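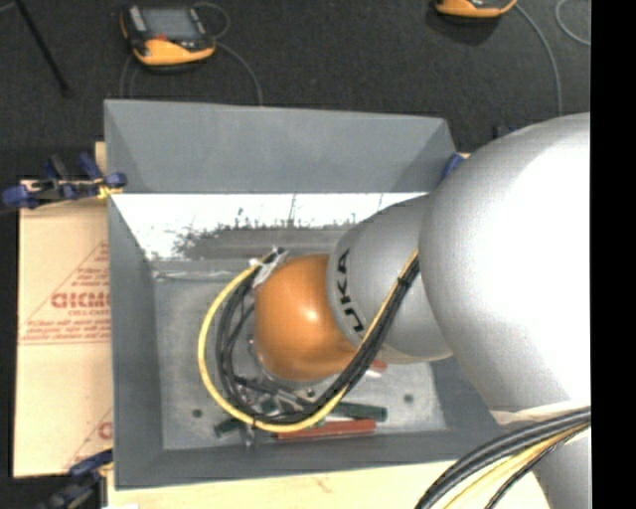
## 4. Setting up and using the grey bins

Read this section before you put a new bin into use. It covers the deep bins that hold loose mixed items at the Bornard store. The shallow trays used at the front counter are in section 5.

The deep bins are rectangular with high walls. They hold a lot, and small things settle at the bottom where they are hard to see. Most of the steps below are about keeping the floor of the bin in view.

### 4.1 Before you start

You will need:

- one deep bin, empty and clean
- a bin card and card holder
- a soft cloth
- washing-up liquid and warm water
- the item list for the bay you are filling
- a marker pen

Allow 25 minutes for a first set-up. A refill is much quicker.

**Note:** Bins supplied by Worero and bins supplied by Boltska are a slightly different height. They will not stack on each other. Check the name moulded under the rim before you carry one across the store.

### 4.2 Checking the bin

1. Stand the bin on a flat table with good light from above.
2. Run a gloved hand along the inside of each wall and into the corners. Feel for splits and raised edges.
3. Press down on the floor of the bin. It should not flex or click.
4. Turn the bin over and check the base for grit or old labels stuck flat.
5. Wipe the inside with warm water and a little washing-up liquid. Rinse the cloth and wipe again.
6. Leave the bin to dry with the open side facing down and one edge propped up.

**Caution:** Do not use a bin with a split in the wall, even a short one. Mark it with a cross in pen and put it on the returns shelf.

If the bin has come back from another bay, take the old card out of the holder before you wash it. Cards that have been soaked come apart and leave paper in the corners.

### 4.3 Placing the bin

1. Find the bay number on the floor plan.
2. Set the bin down with one long wall parallel to the front edge of the bench.
3. Push it back until it touches the stop, then check that it does not rock.
4. Fit the card holder to the outside of the front wall, on the left.
5. Write the bay number and your initials on the card and slide it in.

Keep the front wall clear. Coats, bags and clipboards hung over it end up in the bin.

Do not lift a filled bin alone if it weighs more than 7 kg. Ask for a second person or empty part of it into a tray first. The scales are next to the sink and switch themselves off, so press the button twice.

### 4.4 Putting items in

The bins are for loose, solid items of mixed shape: bars, cylinders, small boxes, tubs with screw lids. Anything in a bag goes in a tray.

1. Check each item against the list. Tick it off as it goes in.
2. Take off loose wrapping, elastic bands and string.
3. Lower each item to the floor of the bin by hand. Do not drop it from the rim.
4. Lay bars flat.
5. Lay cylinders on their side. If one rolls, turn it until it rests against a wall.
6. Leave a finger's width between items where you can.
7. Stop when the floor is covered. Do not start a second layer unless the list says "layered".

**Note:** Dark items are easy to lose against the grey. Dark green and dark blue are the worst for this — put them in first and place a red, orange or yellow item near them, so that your eye has something to start from when you look in.

**Note:** Long bars tend to end up close to the front wall, where the wall itself hides them from anyone standing at the bench. Lean over and look straight down before you decide that one is missing.

The most that may go in one bin is 22 items. This applies to small items too. Past that number the count at the end of the day takes too long, and Shakuntala Dubey has asked for it to be kept to.

### 4.5 Items that must not go in

- glass of any kind
- open tubs or anything with a cracked lid
- batteries outside their packet
- blades, including craft knives with the cover on
- food

If you find one of these in a bin, take it out and hand it to whoever is running the bench. Write what it was on the back of the bin card. Do not pass it to another bay.

### 4.6 Counting and emptying

Empty each bin once a day, at the end of the afternoon.

1. Put a cloth or mat on the table.
2. Lift the items out one at a time and set them in rows on the mat.
3. Count the rows and compare the total with the list.
4. Look along the foot of the front wall and into all four corners.
5. Wipe the floor of the bin with a dry cloth.
6. Enter the total in the book and initial it.

Do not tip the bin to empty it. Cylinders roll off the table, and the bars chip at the ends.

If the count is short, check the bins on either side before you write anything down. If it is still short, enter the number you counted and tell Edin Grgić. He keeps the spare items in the tall cupboard and can match the colour.

### 4.7 Cleaning

Wash the bins fully in March and again when the store closes for summer. In between, a wipe is enough unless something has leaked.

- Pen marks come off with a little surgical spirit on a cloth. Keep it away from the card.
- Label glue softens under a warm wet cloth left on for a few minutes. Do not scrape it with metal.
- Scuffs on the inside walls are normal and can be left.
- Never use scouring powder. It dulls the floor of the bin and dirt sticks to it afterwards.

Dry the bins before stacking. Wet ones grip each other and have to be pulled apart by two people.

### 4.8 Common problems

**The bin rocks on the bench.** Lift it and look for a bar or a pen cap underneath. If there is nothing there, try the bin in another bay. If it still rocks, the base is warped and it goes on the returns shelf.

**The card keeps falling out.** The holder is upside down. The small lip goes at the bottom.

**Items gather at one end.** The bench is out of level. Report it to Tarun Nishad and use the next bay for now.

**Two bins are stuck together.** Run warm water over the outer one. Do not lever them with a screwdriver.

Replacement bins are ordered from Sandhu under stock line 2000. Card holders are ordered separately.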